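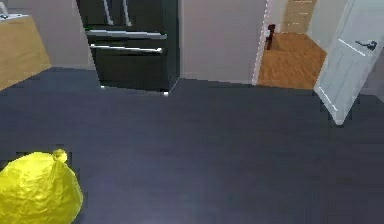
Sindarville Kerbside – Frequently Asked Questions

Last updated Mar 27, 2020. Changes to bag days and the depot are further down.

When do I put my bags out?

By 6 am on your collection day. Night before is fine, after 7 pm. Earlier than that and the magpies get in. Your day is on the fridge card posted in October. Lost the card? Office has spares, or put your street name in the search box at the top of the page.

Which colour is for what?

Yellow – general household rubbish.
Clear – soft plastics, clean and dry.
Green – garden stuff. Grass, leaves, prunings shorter than your arm.

Paper and cardboard don't go in a bag at all, they go in the crate.

Can I use my own bags?

For general rubbish, no. Crews only pick up the official ones. Garden waste, yes, if it's paper and the top is folded over.

Where do I get more?

Perari Hardware, the Provimon service station and the front desk here. One free roll per household per quarter. Extra rolls you pay for. Bring the card or a rates notice.

How full is too full?

If you can't tie it, it's too full. Knot it, don't tape it. Taped bags split when they're thrown and then it's all over the nature strip. Weight limit is whatever one person can lift with one hand without swearing.

My bags weren't collected. Why?

Usually one of these:
– out after the truck went past
– wrong colour for the week
– behind a parked car
– something in it that shouldn't be (look for the sticker)

None of those? Ring before noon the next day and we'll try to send the truck back. After noon it waits untill your next collection, sorry.

What do I do with tissues, wipes and masks?

General rubbish. Put them in a small bag first, tie it, then that goes in the big one. Please don't put them in recycling and please don't flush the wipes, whatever the packet says. If someone at home is sick, double bag and leave a little air space at the top.

Is the depot open?

Open for drop-off, but one car per bay and stay in your vehicle until waved in. Card only for now. The tip shop is closed. We don't have a reopening date, so no need to ring about it.

Do you still take mattresses?

Yes, booked only. Two per household per year. Same for whitegoods – fridge doors have to come off or be tied shut before pickup.

What about paint, batteries, gas bottles?

Not in the bags, ever. We've had a fire in the back of a truck already. Take them to the Hodoroagă yard on the Provimon road, hazardous counter is round the left side. Paint tins with the lids on. Batteries in a jar or ice cream tub, terminals taped.

Who runs this, is it the council?

The council owns the contract, Hodoroagă Haulage does the driving. We look after 2,680 households over 41 streets, plus the farms out past Perari that have signed up. Complaints come to us first, not the drivers.

I'm on a farm. Can I join?

If you're within 600 metres of a sealed road, yes. Further than that you can still join but you have to bring your bags down to the road. Form is at the front desk. Takes two weeks.

Is there a fine for dumping?

Yes, and it's steep – up to $4,000 for a load left at the creek or the old quarry. Got a rego number or a photo? Send it through. We don't pass on your name.

Can I get help carrying bags out?

Yep. Assisted collection is free for anyone who can't manage the kerb. Ring and ask. No doctor's letter needed at the moment. Crew will come to the side gate, so leave it unlatched and put the dog somewhere else.

Can I compost instead?

Please do! Compost bins are half price at the depot while they last. No meat, no citrus if you've got worms. If you get mice, bury some wire mesh under the bin.

Where does it all go?

General rubbish to the regional landfill. Garden waste gets mulched at the yard and you can buy it back by the trailer load in spring. Soft plastics are baled and stored, the buyer we had stopped taking them, we're looking for an other one.

My question isn't here.

Front desk phone is on the fridge card, 8 till 4. Email is slower, give it three working days.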